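Ticket: Gripper comparison, Trultell fingers against old Vendmont pair
Opened by: Ecaterina Lazăr
Assigned to: Ionuț Bogdan
Status: open

Problem
Grip width reads 23 with the sponge held and 51 with the fingers open. The old pair never gave the same reading twice on soft items. Test items on the red tray by the sink are the rope toy, sponge, carrot and plush. 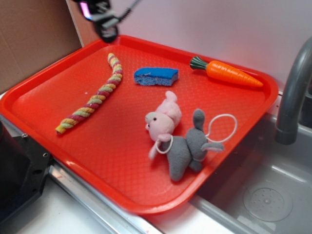

Controller log stops at 1,863 lines on every run, although the limit is set to 2,000. Restarting the controller on Monday made no difference.

Checked so far
Finger screws tight, cable seated. Wrist camera focus is soft at close range – the fibrous texture of the sponge reads well enough, the background does not. Both finger panels are lit and very bright, nearly white in the middle. Traian asks whether exposure can be locked before the next run. 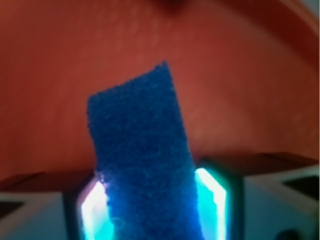 Next steps
Ionuț to lower panel brightness and repeat with the sponge only.
Lenuța to send the Vendmont settings file.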